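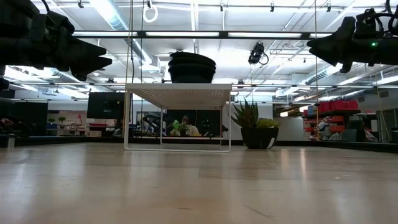 6 min read

Section 4. Setting Up a Door-to-Door Survey in Trilleck

Trilleck is the desktop half of the survey kit; the clipboards are the other half and have fewer bugs. By this point you should have installed the program and agreed on a list of questions. If you are still arguing about the questions, go back to Section 3 and bring coffee.

4.1 Create the survey

1. Open Trilleck and choose New Survey. Give it a name that a stranger could understand. "Sterkow public trust, June" is good. "Final_new_REAL" is how the last one got lost.

2. Under Population, enter the number of adults on the register for your district. The examples in this guide use Sterkow, with 3195.

3. Under Sample, enter the number of completed interviews you want. We use 400.

4. Leave Weighting set to Off. You will turn it on in Section 6, when you find out who was home.

Note: Trilleck lets you enter a sample larger than the population. It will then draw up a very confident plan for interviewing people who don't exist. Check both numbers before saving.

4.2 Enter the questions

1. Paste your questions in one at a time. The standard trust module has 17, and they should stay in the order given. A question about bribery placed before a question about the mayor will do things to the mayor.

2. For each question, pick a scale. The default has four points, from "no trust at all" to "a great deal of trust." There is no middle point. People will ask for one, and interviewers should read the four choices again in a pleasant tone.

3. Switch on "Don't know" and "Refused" as separate answers. They look alike on a chart and mean very different things, especially in a district where the police station is on the list of institutions.

4. Click Lock Wording.

Caution: Lock Wording can't be undone once the first interview has been loaded. In the Nollow pilot, the word "court" was changed to "courts" halfway through. Nives Ruggiero spent most of a winter writing the footnote.

4.3 Assign the routes

1. Import the street list and choose Random Start. Trilleck picks the first door on each street and sets the interval after that.

2. Print one route sheet per interviewer. Sheets list doors, never names. If a name has crept in from the street list, delete that column and import again.

3. Tell interviewers to go to the door on the sheet. The friendly house next door with the porch light on isn't on the sheet. Neither is the interviewer's aunt.

4. If no one answers, mark the door Open and return at a different time of day. After the third visit, mark it Closed and move on with your life.

Note: Sipho Modise, who wrote the Rinaldi route method used here, recommends that interviewers walk their streets once before starting. He also recommends asking about dogs.

4.4 Protect the answers

1. Go to Settings, then Privacy, and set Smallest Group to 10 or higher. Trilleck will hide any result drawn from fewer people than that. A table showing what the one retired judge on Mill Street thinks of the courts is a letter to the courts.

2. Store the route sheets and the answer sheets in different places. Two drawers in one desk count as one place.

3. Set a password for the survey file. Don't write it on the route sheets.

Caution: If an official asks to see individual answers, stop and call your coordinator. Being polite is fine. Being helpful comes later, and in writing.

4.5 Test before you go out

1. Choose File, then Practice Run, and enter a few made-up interviews. Include one where every answer is "Refused," as you will meet this person.

2. Open the summary and check that each question shows every answer choice. A missing choice usually means a stray comma in step 4.2.

3. Choose Clear Practice Data. Do it now, before lunch.

If the summary still shows interviews after clearing, close Trilleck and open it again. If they are still there, see "Ghost interviews" in Section 9.

Last revised Mon 31 December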